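Preparing a Work for the Open Studio Exhibition at Zotside

Guidance for artists

Artists selected for the open studio exhibition are asked to prepare, label and deliver their own works. The steps below apply to paintings, drawings, prints and small sculpture. Artists showing film or sound should speak to Leonie Reinholz before following them.

Choosing the work

Each artist may submit up to two works. A pair should be able to hang apart, as the curator, Rosemarie Albers, may place them in different rooms. Works made during a residency or a period away from home are welcome, including unfinished series, provided that each piece submitted can be shown by itself.

Writing the statement

1. Begin with the work. State what it is, what it is made of and when it was made.
2. Describe how it came about in two or three plain sentences. Personal circumstances may be included where the artist wishes, but they are not required.
3. Keep the full text to 56 words. Longer statements will be returned for shortening.
4. If the statement has been translated, supply the original text as well. Both versions will be printed on the wall label.

Please do not send a general biography in place of a statement. Biographies are collected separately for the exhibition leaflet.

Preparing works on paper

Works on paper should be mounted on acid-free board, using hinges along the top edge only. Leave the lower edge free so that the sheet can expand. Charcoal and pastel must be fixed and left to settle overnight before they are covered. Unframed sheets will be shown in the cases on the first floor, where the lighting is kept low.

Preparing canvases

Check that the canvas is firm on its stretcher and tap in the corner keys if it has slackened. Fit D-rings to both sides of the stretcher, at equal height, and remove any old cord. Zotside supplies its own hanging wire.
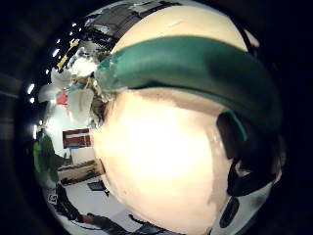 Write the artist's name, the title and an arrow showing the top on the reverse of each work. Use soft pencil on wood and a tied label on anything that cannot be written on. Oil paintings must be touch dry. If there is any doubt, tell Lutz Stöcker at the delivery desk, who will arrange for the work to be stored uncovered.

Delivery

Works are received in June, between 8 in the morning and noon, at the side entrance. Bring a signed copy of the loan form with each work. Wrapping materials are kept and reused for the return journey, so please mark them with your name.

Artists who cannot deliver in person may name someone to act for them in section 17 of the loan form.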